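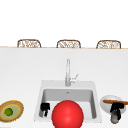

Lorka Reviews: a corpus of translated fiction reviews

Version 2, April 2020

Summary

Lorka Reviews holds 1120 reviews of novels and story collections translated into English. The texts come from small literary magazines and from the newsletter of the Kennedy reading series. Each review is a plain text file with a matching row in the metadata table.

The corpus was put together for people who study how critics write about translators – whether they name them, where in the review they do it, and what they say about the work.

Contents

reviews/ holds one UTF-8 file per review, named by record number.
metadata.csv has one row per review.
spans.csv marks the passages that mention the translator or the translation.
sources.txt lists the 29 publications and the terms each one gave us.

Metadata fields

record_id: matches the file name
book_title: English title as printed in the review
author: as printed, with accents restored where the magazine dropped them
translator: blank if we could not find one
translator_named: yes or no, for the review text only and not the heading
source_language: the language the book was translated from
pub_year: year of the review, not of the book
word_count: body text only

If a review covers more than one book, the first book discussed goes in book_title and the others go in a notes column. A few older rows have them in the wrong order.

How the spans were marked

Ngaio Ashby and Osian Kemeys read 480 of the reviews separately and marked spans by hand. Where they disagreed, Mervin Nguyen made the final call. The remaining reviews were marked by one reader only. The reader column in spans.csv shows which is which. Please do not mix the two groups when you report agreement scores.

A general remark such as "the prose is clear" was not marked unless the reviewer tied it to the translation.

Known problems

French and Spanish make up nearly half of the source languages. Reviews from the Asberg quarterly were scanned from paper, and some hyphens at line ends are still there. Poetry quoted inside a review has lost its line breaks. Reviewer names were removed from the files, but some reviewers refer to their own books and can be identified that way.

Changes since version 1

Added the Bruvitz magazine reviews.
Split translator_named off from translator.
Removed duplicate reprints.

Terms of use

Research and teaching only. Copyright in each review stays with its writer or magazine. Short quotations are fine with credit to the original publication; check sources.txt before reprinting anything longer.

Contact

Ghislain Chan looks after the files and takes corrections. Brock Melnyk handles removal requests from reviewers and editors. Give the record_id in either case. The next update is planned for November.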